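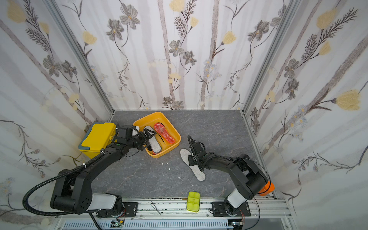
Birch and yellow tulip wallpaper, still my favourite of the lot.

Spent most of May stripping the hallway of our place in Kurkesbridge, so a short thread on old wallpaper for anyone about to start.

The top layer was vinyl and came away dry in long sheets. The backing stayed put. Warm water and a bit of dish soap, left for ten minutes, did more than the store-bought stripper.

Under that were 2 older papers, a green stripe and a brown floral, both painted over. Score the paint lightly or the water won't get in. I went too deep near the door and had to fill the gouges.

Cost so far is $1,572, and over half of that was a plasterer for the stair wall. The paper itself was the cheap part.

Check the batch number on every roll before you leave the store. I had one odd roll and the grey was visibly darker once it was up — had to order again and wait.

For the colour, I hung samples and left them up for a week. Anything with a cream ground looked dingy under the hall light. White held up better.

Large patterns waste a lot at the repeat. Buy an extra roll and keep the offcuts for patching.

Next job is the back bedroom. Paint only in there.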